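双臂叠衣工位，右手总是夹不住布边，换了指垫也没用，求各位指点

提问者：棉花堡掌柜
浏览 4,000

各位前辈好，先给大家拜个晚年，虽然已经三月了。我在这个站潜水很久，很多毛病都是翻老帖子自己修好的，这回实在翻不到一样的，只好厚着脸皮发一帖，写得长了点，请大家多担待。

我们这边有一个双臂叠布的工位，控制软件用的是 Tidley，手臂是白壳子的那种，两只手都是多指夹爪，头部有一个相机往下看桌面。平时叠的东西很简单，就是毛巾、T恤、枕套一类，动作也很固定：两只手从靠近身体这一侧下去，各捏住布的一个角，提起来，往对面折过去，放下，抹平，再折下一道。这套动作去年底调好以后一直很稳，我每天早上开机跑一遍热身就去忙别的事了，心里很踏实。

毛病是从上个月开始的。左手一切正常，右手捏角的时候，看着是捏住了，一往上提，布就从手指中间滑出去。十次里面总有那么两三次，有时候连着好几次都好好的，你刚松一口气它又滑了。滑掉以后程序并不知道，左手还老老实实提着自己那个角往前走，最后叠出来一个歪歪扭扭的三角形，看着又好气又好笑。

我自己做过的事情，照顺序写一下：

先是怀疑指垫磨光了。右手的指垫确实比左手亮一些，我就用 Görtz 的备件全换了新的，换完头一天特别好，我还请同事喝了奶茶庆祝，第二天又开始滑。

然后怀疑夹持力不够。参数表里右手的夹持值原来是 200，我加到了 253，结果薄的布更糟糕，手指一用力反而把布往外挤，厚毛巾倒是好了一点。现在我又改回 200 了。

再后来怀疑是右手腕松了，我关了电用手晃，没有感觉到明显的旷量，当然我的手也不是什么精密仪器。腕部的螺丝按手册的力矩重新打了一遍，没有哪一颗是松的。

相机标定我没有动过，说老实话是不敢动。上次标定是装机的师傅做的，我在旁边看了半天，笔记记了两页，回头自己都看不懂。我总想着左手好好的，相机只有一个，要是标定跑了，左手不也该跟着出问题吗？

贴一张右手下去捏角时的图，从头部相机的位置看下去的：

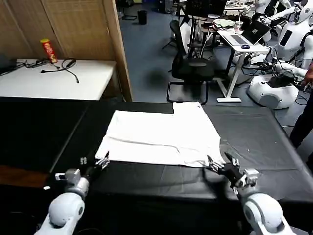 双手在布的近端两角，右手手指捏住右下角，左手手指碰着左下角

桌子上铺的是深灰色的桌布，为的是让相机把白布看清楚一点。桌布是年前换的，原来那块也是深灰，洗了太多次起毛了。新的这块比原来的厚一点，手感也软一点。我觉得跟故障没什么关系，不过老帖子里的前辈都说换过什么一定要写出来，我就写在这里。

还有一点，白色的布滑得多，带条纹的毛巾滑得少。这个我没有认真记过数，只是天天站在旁边看出来的印象。

想请教大家：我下一步该先查什么？是不是非得请师傅回来重新标定？他过来一趟不便宜，路也远，我不太好意思为了一个三角形让人家跑一趟。先谢谢各位了，有什么需要我补充的尽管说，我晚上都在。

回答者：Arne Stöcker
被提问者采纳

掌柜你好，你这个帖子写得很清楚，读起来很省力，我先谢谢你。我在 Flindmont 那边管过几年类似的双臂工位，叠的是酒店的床品，你说的这个三角形我见过太多了，看到的时候心里都亲切了一下。中文是我后来学的，有说得不顺的地方请你包涵。

先说结论：我会先查高度，再查手和相机之间的关系，夹持力放到最后。师傅暂时不用请。

为什么先查高度呢？你自己已经把最重要的线索写出来了，就是那块桌布。叠布这件事，手指要从布的边缘下面伸进去一点点，才能真正把布夹在中间。手指下得太高，就只捏到最上面一层的皱褶，看起来捏住了，一提就散；下得太低，指尖先顶到桌面，手指被桌面撑开，合拢的时候两边不是同时碰到布，也会把布推出去。你换了一块更厚、更软的桌布，桌面的高度变了，软的程度也变了，可是程序里记的还是旧桌面。你加大夹持力以后薄布更糟，跟后面这种情况很像，指尖顶着桌面再使劲，力气就往旁边跑了。

那为什么左手没事？我猜两只手原来留的余量就不一样。装机的时候往往先调一只手，调得宽裕，另一只手照着抄过来，差一点点也能用，就不再管了。桌布一换，宽裕的那只还在范围里，紧的那只就出去了。另外也请你摸一摸桌布底下，左右两边是不是一样平。我们以前有一个工位，桌布右半边下面压着一段胶带，找了整整一个下午，找到的时候三个人都不说话了。

具体的做法我写细一点，你照着慢慢来，不着急。

把布全部拿走，桌布铺平，四周压好或者夹好，别让它跟着手走。把手臂切到手动低速，急停放在自己够得着的地方，手指张开到抓取时的宽度。

让右手走到它平时捏角的那个位置上方，停住，然后一点一点往下放。桌布上放一张普通的打印纸，手指靠近以后，每下一小步就轻轻抽一下纸。纸刚开始有阻力、还能抽得动的时候，把这个高度记下来。换到左手，在它的角上做同样的事情，也记下来。

接下来把两个数和程序里各自的抓取高度比一比。要是左手的差值和右手的差值明显不一样，毛病多半就在这里了。把右手的抓取高度改到和左手有同样的余量，先不放布，空走一遍，看指尖会不会把桌布顶出小坑，没有的话再上布。

做的时候请在靠近桌子前沿的地方测，也在稍微往里的地方再测一次。布的下边离桌沿很近，桌布在边沿容易翘或者绷，和中间的高度可能不同。如果只有边沿有问题，就把布整体往里挪一点再试，这比改参数简单多了。

高度对好了还滑，再看手和相机。你说相机只有一个，标定跑了左手也应该出问题，这个想法一半是对的。相机看到的角在哪里，两只手用的是同一份结果，这没有错。可是从相机的坐标换算到手的坐标，左手有左手的一份，右手有右手的一份。右手那一份跑了，左手完全感觉不到。你换指垫的时候，有没有把整个手指拆下来过？手指装回去偏一点点，指尖的位置就变了，程序里的工具点还是旧的。换完头一天好、第二天又坏，我看也有可能是新指垫刚装上比较涩，替你把偏差遮住了一天。

检查的办法也不难。在桌布上贴一个小十字，让相机认一下，再让右手的指尖去指它，看落在哪里，然后左手也指一次。多换几个地方指，靠左、靠右、靠前、靠后都试试。如果右手每次都往同一个方向偏，偏得也差不多，那是工具点的问题，在 Tidley 的工具页里改偏移量就可以，改之前一定先把原来的配置导出来存一份。如果越往一边走偏得越多，那就是换算关系本身歪了，这种情况我劝你还是请师傅，自己硬改容易把左手也带坏。

再说白布滑得多这件事。我不敢说死，可是有一种可能：白布在桌布上反光强，相机找到的边会比真正的边往外一点或者往里一点，手就捏得浅了。你可以把识别画面调出来，看它画的轮廓和布边贴不贴。右边的灯如果比左边亮，右边的角就先受影响。你贴的图里桌布右侧看上去颜色浅一些，我不知道是光线还是布料，你站在旁边一看就明白了。

最后，夹持力就留在 200 不要动，等前面都查完了再说。我年轻的时候最喜欢先加力，加到后来指垫全撕了，老板的脸色我到现在还记得。

查完请回来写一句结果，不管好坏，后面的人搜到了会感谢你的。

回答者：扳手与茶

直接换吸盘呗，叠布用手指本来就费劲。我们厂包装线全是吸盘，从来不滑。实在不想换，就把指垫换成更软的硅胶，Elach 有卖现成的，剪一剪就能用。

（棉花堡掌柜 回复：谢谢老师热心！吸盘我们刚开始也试过，毛巾透气，吸不住，一打开就嘶嘶响，后来就收到柜子里了。软硅胶我记下了，等高度查完再试试看。）

（扳手与茶 回复：哦对，毛巾，我看成纸盒了。那你当我没说前半句。）

回答者：一颗沉头螺丝

上面 Arne 老师讲得很全了，我补一点平时保养上的，都是琐碎事，掌柜别嫌我啰嗦。

第一个是棉絮。叠毛巾的工位，手指关节的缝里最会藏棉絮，尤其是指根那里，表面看不出来，拿手电斜着照才看得到一小团一小团的。棉絮塞多了，手指合拢的时候差那么一点点到不了底，夹厚的没感觉，夹薄的就漏。你说厚毛巾加力以后好了一点，薄的不行，这也对得上。我的习惯是每天收工断电以后用软毛刷刷一遍，每星期用吸尘器的小嘴吸一次。别用气枪吹！我吹过，棉絮全进到里面去了，后来拆了半天才弄干净，一边拆一边骂自己。

第二个是指垫。新指垫上常常有一层脱模剂或者手油，装之前用无纺布沾一点酒精擦干净，晾透再装。两只手最好一起换，你只换了右手，左右的涩滑就不一样了，往后再比较起来容易把自己绕进去。换下来的旧垫子别扔，写上日期装袋子里，下回怀疑磨损的时候拿出来比一比，很有用。

第三个是线。看看右手腕那一截线缆在伸到最前面的时候有没有绷紧。线绷着会拽着手腕偏一点，关了电用手晃是晃不出来的，要在抓取的那个姿势下看。我碰到过一次，扎带扎得太漂亮了，一点余量都没有，剪掉一根就好了。

第四个不算维修，算省心。你说滑掉以后程序不知道，还接着叠。建议在提起来以后加一步检查，很多夹爪能读手指的开合位置，提起以后再读一次，如果手指合得比夹着布的时候更紧，那就是空了，让它放下重来，重来两次还不行就停下来叫人。薄布和厚布的门槛要分开设，不然枕套会一直误报，这个我吃过亏。做好以后哪怕偶尔滑一次，也不会叠出三角形来，你去忙别的事心里也踏实些。

提问者的补充：

跟各位老师报告一下！昨天晚上等大家都走了，我照 Arne 老师的办法用打印纸试了高度。左手和程序里的数对得很好，右手果然低了，指尖是压进桌布里的，空走的时候蹲下来平着看，真的有一个小坑，我之前天天站着看，一次也没有蹲下来过。

桌布底下也摸了，没有胶带，不过右边靠前的地方折进去一小截，成了双层，我估计是年前铺的时候赶着下班没有拉平。把它重新铺开，四边用夹子夹好，右手的高度没改，先又测了一次，好了很多，但还是比左手紧一点，于是按左手的余量往上抬了一点点。晚上把白T恤翻来覆去叠到快十点，右手没有再滑过。

十字也贴了，右手每次都往外偏一点点，方向是一样的。换指垫的时候我确实把手指拆下来过，当时觉得装回去咔哒一声就是到位了。偏移量我还没有改，配置先导出来存好了，打算这几天白天精神好的时候再弄，晚上脑子不清楚，怕改错正负号。

棉絮也照了，螺丝老师，你说得太对了，左手比右手还多，刷下来够做一个小毛球。线缆在最前面的姿势下是松的，这个可以放心。提起以后再检查的那一步我还不会写，正在翻手册，可能过几天还要另开一帖来麻烦大家，先在这里谢谢各位！

回答者：Arne Stöcker

双层桌布，很好，我要记到我的本子里，写在胶带的下面。

正负号的事情你小心是对的。先只改一个方向，改一点点，再让它指一次十字，看是靠近了还是离远了，离远了就反过来。都改完以后左手也指一次，确认它没有动。检查步骤那一帖你开的时候告诉我一声，我把我们以前薄布的门槛是怎么试出来的写给你。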